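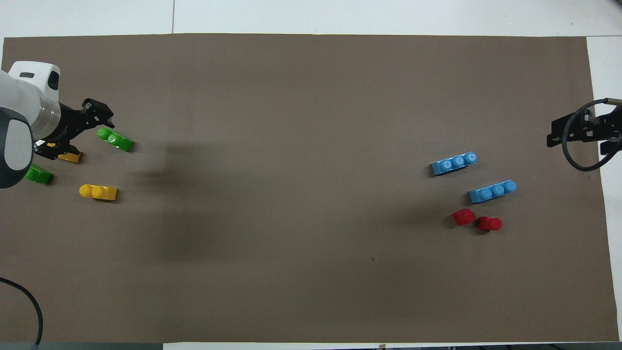 La pinza abierta sobre las piezas verdes y amarillas.

El ciclo 492

El encargo de Sfeir decía mil ciclos seguidos sin intervención. Un ciclo era coger una pieza, levantarla, dejarla en el tapete y volver a la espera. Los dos brazos trabajaban a la vez, cada uno con su grupo. Yo llegaba a las 8, ponía el contador a cero y me sentaba junto al pulsador de parada con un termo y la hoja de incidencias.

En Sillano hacía frío desde octubre. La calefacción de la nave la pagaba Musemlow y se encendía tarde, así que trabajábamos con el abrigo puesto. A mi compañera le tocaba la pantalla y a mí la mesa. Hablábamos poco. Ella leía en voz alta los avisos y yo los apuntaba.

El 19 de noviembre de 2019 no hubo avisos. Es lo que escribí después en el informe y lo que más me costó que creyeran. Los brazos llevaban toda la mañana moviéndose igual que los días anteriores. En el ciclo 492 una pieza azul se cayó de la pinza y quedó de lado, pegada a las rojas. Pasaba a veces. El procedimiento permitía recolocarla con la mano si los dos brazos estaban en espera y mi compañera daba el conforme.

—En espera los dos —dijo.

Miré las luces. Verdes. Metí la mano.

El brazo derecho bajó. No fue un golpe. Bajó despacio, con el mismo ruido de siempre, y la pinza se cerró sobre mi dedo índice y el borde de la pieza. Me acuerdo de que pensé en la pieza, en que la iba a marcar. Luego grité. Mi compañera dio al pulsador desde su lado, porque yo con la izquierda no llegaba, y el brazo se paró donde estaba. La pinza también se paró, cerrada.

Estuve así hasta que encontró la llave. El manual decía que la apertura manual era inmediata, y lo era, con la llave puesta. La llave estaba en el cajón de la otra mesa, debajo de unos guantes. Me sacó el dedo y lo envolvió en un pañuelo de papel. No había nada roto. La uña se puso negra y se cayó antes de Navidad.

La revisión se la dieron a Covwood. Mandaron a dos personas con un ordenador y nos pidieron que lo repitiéramos todo, sin manos.

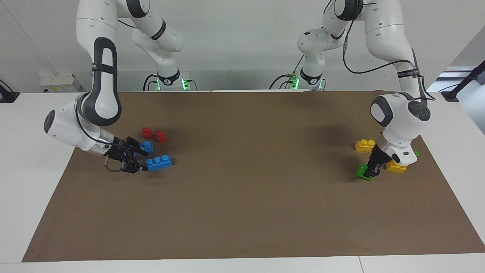

Pusieron las piezas otra vez en dos grupos y dejaron el centro vacío. Uno de ellos se quedó de pie con el dedo en el pulsador y el otro mirando el registro. Nosotros nos pusimos detrás de una cinta que habían pegado en el suelo. Los brazos hicieron su trabajo. Las luces de las bases siguieron verdes.

Tardaron 36 horas, repartidas en varios días, en conseguir que volviera a pasar. Cuando pasó yo estaba en el baño. Mi compañera me contó que fue idéntico: espera en la pantalla, luz verde, y el brazo derecho bajando a buscar una pieza que ya no estaba donde él creía. La orden se había quedado en la cola. Al caerse la pieza, el programa anulaba el ciclo, avisaba de que el brazo estaba en espera y más tarde, si el otro brazo terminaba en ese mismo momento, mandaba la orden atrasada. La luz indicaba que había corriente y que no había error. Para el programa no había error.

Le pregunté al de Covwood qué color tendría que haber visto yo.

—Ese mismo —dijo—. La luz está bien.

El informe salió con once páginas. En la cuarta decía que el operario había introducido la mano en la zona de trabajo con los brazos alimentados. Era verdad. En la séptima decía que el procedimiento lo autorizaba. Mi compañera subrayó la séptima con bolígrafo y la dejó encima de la mesa del jefe, abierta.

Cambiaron el procedimiento. Para tocar una pieza hay que cortar la corriente de los dos brazos, y el contador vuelve a cero. La llave cuelga ahora de un cordón, al lado del pulsador. Corrigieron también lo de la cola, o eso pone en la versión nueva.

A Sfeir se le explicó el retraso por carta y contestó que seguía queriendo los mil ciclos. Empezamos otra vez un lunes no, el día siguiente, porque faltaba una firma. Me senté en el mismo sitio. Cuando se cayó la primera pieza íbamos por el doscientos y pico. Mi compañera cortó la corriente, miró la pantalla apagada y me dijo que podía.

Le pedí que lo hiciera ella.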